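Piltska Museum of Household Things
Learning Pages for Ages 8 to 11
Looking Closely: Containers, Seams and Buttons
Page last reviewed January 5, 2024

Almost every home is full of containers. There are jars, tins, tubs, bottles, boxes and canisters in the kitchen, the bathroom, the laundry and the garage. Most people use them many times a day and seldom look at them for long.

The Piltska Museum cares for 2663 household objects, and 1335 of them are containers of one kind or another. On this page, young visitors will learn how to study the outside of a container and what its shape, colour and parts can tell them. No special tools are needed. A pencil, some paper and a good light are enough.

What is a container?

A container is an object made to hold something else. It has an inside and an outside. A lunch box is a container, and so is a bathtub. A plate is harder to decide on. Some of our staff say that a plate holds food and should be counted, while others say that a container must have sides. In the museum catalogue, plates are kept in a separate group called tableware. You may disagree, and your class may wish to debate the question.

Containers do different jobs. Some keep dust and insects out. Some keep a liquid in. Some keep small things together, such as buttons or nails. A few do more than one job: a teapot holds the tea, and it also pours it.

Why are so many containers round?

Walk down the shelves of any pantry and you will see a great many cylinders. A cylinder is a solid shape with two flat circular ends and one curved side. A tin of soup is a cylinder. So is a drum.

Round containers are useful for several reasons. A round lid can be put on facing any direction, and it can be made to screw on. A square lid must be lined up with its corners, and it cannot be screwed down at all. Round sides also have no corners on the inside where flour or sugar can collect, so they are easier to wipe out with a cloth.

A cylinder is comfortable to hold as well. Put one hand around a drinking glass and notice how your fingers and thumb follow the curve. Then try the same thing with a milk carton.

Square containers have their own strengths. They fit neatly side by side on a shelf and leave no gaps. If you push several round tins together, you will see spaces between them. A baker with a small cupboard may prefer square tubs for this reason, even if the lids take longer to fit.

Curves can also play a trick on your eyes. When a round mark is printed on the side of a cylinder, part of it bends away from you. Seen from one side, the circle looks squashed, like an egg. The mark has kept its shape, but your view of it has changed. Artists practise for a long time to draw this properly.

Clear, cloudy or solid?

Scientists and designers use three words to describe how light behaves when it meets a material.

Transparent: Light passes straight through, and you can see what is on the other side. Window glass is transparent.

Translucent: Some light passes through, but it is scattered on the way. You may see a glow or a blurry shape. Tracing paper is translucent. Glass or plastic with a cloudy finish is often described as frosted.

Opaque: Light does not pass through. A steel saucepan is opaque.

A transparent material does not have to be colourless. It may have a tint, which is a light colour running through it. Amber is a golden-brown tint. A tint changes the colour of the things behind it, so a white pebble in a brown bottle does not look white any more. Keep this in mind when you describe what is inside a coloured jar. You are seeing two colours together.

Many makers of household goods use more than one of these materials in the same object. An opaque part hides whatever is behind it. A transparent part lets a person check how much is left without opening anything. The museum owns a set of four pantry canisters made by the Kragh company, each with a narrow clear strip down one side. The cook could see the level of the rice from across the room.

What is a seam?

A seam is a line where two parts meet. Your clothes have seams where pieces of cloth are sewn together. Containers have seams too, although they can be very thin.

Some seams are meant to open. The line under the lid of a biscuit tin is one of these. Other seams are fixed, and the parts on either side were joined in the factory and are supposed to stay joined. It is often impossible to tell which kind you have found by looking alone. An adult who owns the object will usually know.

A seam can also show a change of material or finish. The part above the line might be shiny and the part below it dull. If you run a fingertip slowly down the side of a jar and its lid, you will feel the change before you reach the bottom.

When our conservators clean an old container, the seams take the longest. A conservator is a person who looks after museum objects. Dust and crumbs settle in narrow lines, and a soft brush is used to lift them out. One Mondirico bread bin in our collection needed a whole week in February, and most of those hours went into the hinge and the groove that runs beneath it.

What makes a good button?

A button on a household object has to be found easily. Designers have several ways to help.

The first is colour. A button in a bright or unusual colour stands out from the surface around it. On a pale object, a yellow or red button is easy to notice, even for a person who is in a hurry.

The second is shape. A button may be set inside a ring or rim that rises above the surface. Fingers can feel the rim and find the middle without help from the eyes. Raised rims are especially useful to people who are blind or have low vision.

The third is finish. A surface that shines is called glossy. A surface that does not shine is called matte. Glossy surfaces show bright patches where they reflect a lamp or a window. When a matte button sits beside a glossy rim, the difference makes both parts clearer.

In our drop-in gallery there is a panel of old buttons and switches taken from Relex kitchen appliances. Children are welcome to press every one of them. They are not connected to anything.

Remember that buttons at home are different. A button on a kitchen object should be pressed only when an adult has said that you may. Some kitchen objects have sharp or hot parts that cannot be seen from the outside.

Looking closely: a white container with a yellow button

Now you can put the new words to work. Look at the large white container in the photograph. It is a cylinder, and the white has a very slight lavender-grey sheen. The round button is mustard yellow. It is flat and matte, and it sits in a raised, glossy white rim that reflects the light along its top curve. Look at the shape of the button as well. It seems a little oval, which is the trick played by curved sides that you read about earlier.

Next, find the seam. Three different finishes meet in the lower part of the container: the smooth white shell, a frosted band just under the seam, and then a transparent section with an amber tint. Through the tinted part you can see a patchy beige-tan interior, with a narrow brownish ring near the top.

What might the brownish ring be? A careful observer would write down "brownish ring" and stop there. It could be a trace of something, or it could be part of the contents. Museum staff write notes in the same way. They record what they can see first, and they put their guesses in a separate column.

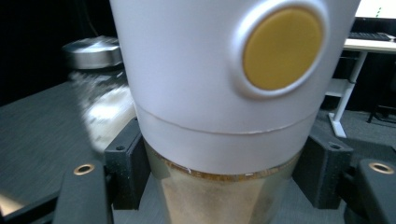 Make your own container record

The museum keeps a record sheet for every object. You can make one for a container at home or at school. Ask permission before you move anything, and choose a container that is not made of thin glass.

1. Write the name of the object at the top of the page. If you do not know the name, write "container" and leave a space.

2. Draw the outline. Use one whole page, and draw lightly so that you can make corrections.

3. Mark every seam with a thin line. Turn the container slowly and look for lines on the back as well.

4. Label each part as transparent, translucent or opaque. Hold a torch behind the container if you are unsure.

5. Label each part as glossy or matte.

6. Write down the colours. Try to be exact. "Mustard" says more than "yellow", and "cream" says more than "white".

7. Draw a line under your work and write the heading "Guesses". Put your ideas about what the container is for in this part.

Swap sheets with a classmate when you have finished. See whether your classmate can pick out your container from a group of several on a table.

Words to remember

Conservator: a person who cleans, repairs and protects museum objects.

Cylinder: a solid shape with two flat circular ends and one curved side.

Finish: the look and feel of a surface.

Frosted: having a cloudy surface that scatters light.

Seam: a line where two parts meet.

Tint: a light colour running through a material.

Visiting with a class

Object number 146, a tin canister with a hinged lid, may be handled during school sessions under the supervision of museum staff. Teachers may request printed record sheets at the front desk. Pencils are provided. Pens and food are not permitted in the galleries.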